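Page updated December 18, 2020

# Nirkance slotted card tray, black, full size

If you handle loose graphics cards, network cards or any other expansion boards in quantity, you already know the pile. It starts as two cards on a corner of the bench, and by the end of the day it's a stack with brackets hooked into heat sinks and a bag stuck to the bottom of somebody's mug. We had that pile for years at Plirnness. The Nirkance tray is what got rid of it, and we liked it enough to start carrying it.

It's a big, long, black plastic tray with a raised rim, divided across its width into narrow slots and split down the middle by one long divider. Cards stand on edge in the slots. No lid, no foam, no drawers. You put a card in, you take a card out, and you can see what you've got.

The finish is matte and very slightly rough, and we're fonder of that than is probably normal. Glossy trays show every fingerprint and throw the ceiling lights right back at you while you're trying to read a part number. This one just sits there being dark, so the cards are what you see.
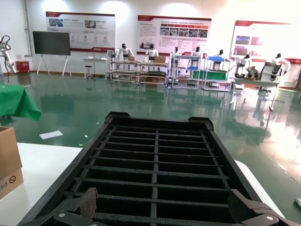

Ayten Polat wrote in to ask whether the openings in the bottom let small screws fall through, and whether that bothered us. She had lost bracket screws through a similar tray and found them later with her shoe.

Fair question, and yes, they can. The bottom is a grid. Anything smaller than the gap will go through it if you drop it there. We keep bracket screws in a lidded cup next to the tray and that has been the end of it, but if your work involves a lot of loose hardware, put a sheet of paper under the tray or choose a closed-bottom version from somebody else. We don't stock one. The open grid has been worth it for us all the same: dust drops out, a quick pass with a brush cleans it, and you aren't scraping lint out of corners every month.

## What it's good at

Graphics cards, mainly. Single-slot and half-height cards are the happiest in it. The card stands upright with its bracket end where you can get two fingers on it, and you lift straight up. After a while you stop looking.

Other things we've kept in it and been pleased with:

- network and serial cards with a standard bracket
- sound cards (remember those? we still get them!)
- riser boards, two to a slot if they're thin
- capture cards
- loose blanking brackets, which otherwise end up in every drawer in the building

Things it's bad at: double-width gaming cards with big plastic shrouds. They don't fit the slot and they'll lean on the rim looking sorry for themselves. Memory sticks are too short and lie down. Hard drives will go in if you push, and please don't push.

## Filling it from a shipping box

Most of our cards come in ordinary cardboard boxes, each card in its own anti-static bag. The boxes have usually had a life before they get to us. Cut the flaps off, or fold them right down outside, before you start – it's a small job and it makes the whole rest of the hour nicer. A box with flaps wants to close on your wrist every time you reach in.

Put the box on one side of the table and the tray on the other and leave a space between them about as wide as a bag laid flat. Skimp on that middle space and you'll be balancing bags on the rim of the tray, and they slide. Ours is a plain white table, nothing fancy, and the silver bags are easy to spot against it.

Then:

1. Put on your wrist strap and clip it to ground. Every time, including when you're only moving one.
2. Lift a bag out by its top edge. If it has snagged on the one underneath, lower it again and separate them inside the box.
3. Lay the bag flat in the space between box and tray.
4. Open the bag at the fold and slide the card out by its bracket.
5. Stand the card in the next free slot, bracket facing you.
6. Put the bag with the others, flattened, if it's in good enough shape to use again.
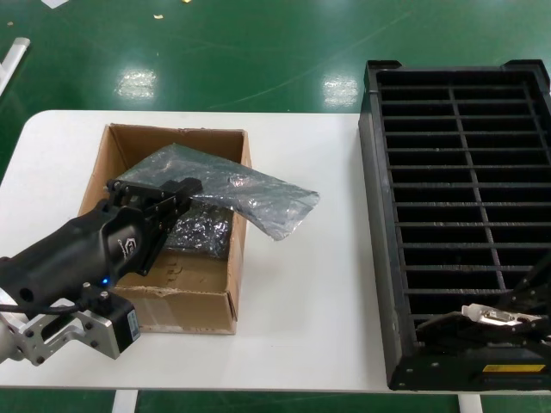 ## On reusing the bags

People ask about this nearly as often as they ask about the tray. Anti-static bags can be reused, within reason. They crinkle the first time you handle them and crinkles alone don't worry us. Holes do. So do creases sharp enough that the shiny layer has started to flake, and so does any bag that has had tape on it and lost a patch when the tape came off. Hold it up to a light and look. When we aren't sure, the bag becomes packing material and a new one goes on the card.

We also don't treat the bag as a label holder anymore. We used to write on them in marker, and then the bag would get used for something else and there'd be a network card going around under the name of a graphics card for half a year. Labels go on the tray now. The front of the tray has a flat face that takes a small label well, and we've settled on one label per tray, low down and toward the right, with the batch on it. Everybody can have their own system, of course, but pick one corner and stay with it, or you'll be turning trays around all day.

## Seeing what you have

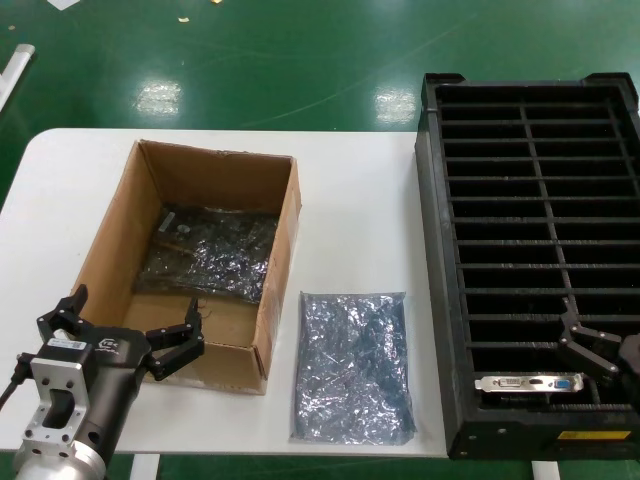
Sorting by output is the job where the tray really earns its space, at least for us. Customers almost never ask for a card by model. They have a monitor with a certain plug on the back, an old office machine, and a wish to get the two of them talking. So we load with the brackets toward the front edge and read the ports straight off. Take a card with DVI, HDMI and VGA side by side on a silver bracket, standing in the very first slot: you can tell from where you're sitting that it will suit nearly anybody who walks in, and you haven't touched it. A bagged card is a different matter. Lying flat, with only the outline of the board coming faintly through the silver, it tells you that it's a card and very little else. You'd have to open it, look, close it, and then do the same with the next one.

The first slot gets special treatment on our bench. It's for the card being worked on or waiting on an answer, and everything behind it is sorted. Baumgartner, the repair shop two doors down from us in Clanow, does it the other way around and keeps the question marks at the back. They're wrong, but they buy a lot of trays.

## Size and where to put it

Measure your table before you order. We mean it – this is a large tray, and the most common note we get back is some version of "bigger than I thought." The long side wants to run away from you, front to back, so the slots go left to right in front of your hands. On a shallow table it may stick out past the end a little. A small overhang at the side hasn't given us trouble, but keep the weight on the table side of the edge and load that end first.

Lift a loaded tray with both hands under the rim at the short ends. One person can carry a full one across a room. Stairs we'd do in two trips, with half the cards each time.

The trays will sit on a shelf perfectly well. We don't stack them when they're full because the cards stand taller than the rim.

## Wear

Our oldest Nirkance has been in use since a February a few years back, and we kept a tally on it for a while just out of curiosity. It had taken 832 cards when we stopped counting. One of the thin dividers near the back has a nick in it and the rim has picked up some gray scuffs. No slot has gone slack. We wash it in lukewarm water with a drop of dish soap, rinse, and let it dry for 12 hours standing on its end before any card goes near it.

Avoid solvents. Somebody here tried label remover on an early one and it left a cloudy patch that has never gone away. For label glue, a plastic scraper and patience.

## Static

Short version: the tray is made from a dissipative plastic, and it is still no substitute for a strap and a grounded bench. Cards that will sit for a day or two while you test and sort are fine standing bare in the slots. For long storage or for mailing, back in a bag they go. If your floor is coated, as ours is, find out whether the coating is a static-control type or just a good-looking one. They look identical and they behave very differently in dry winter air.

## Ordering

We keep roughly 70 in the back room most of the year, and the last production run was 3000, so we don't expect to run short. Black is the only color. Trays ship nested when you order more than one, with a sheet of paper between each so the rims don't rub.

There's no minimum. If you want to try one slotted tray with your own cards before buying several, do that, please! We'd much prefer you buy a single tray, fill it, grumble at it for a week and then decide. Returns are fine as long as it's clean and the dividers are all there.

Pickup in Clanow is possible any time the shop is open. Bring your most awkward card along and we'll see if it fits.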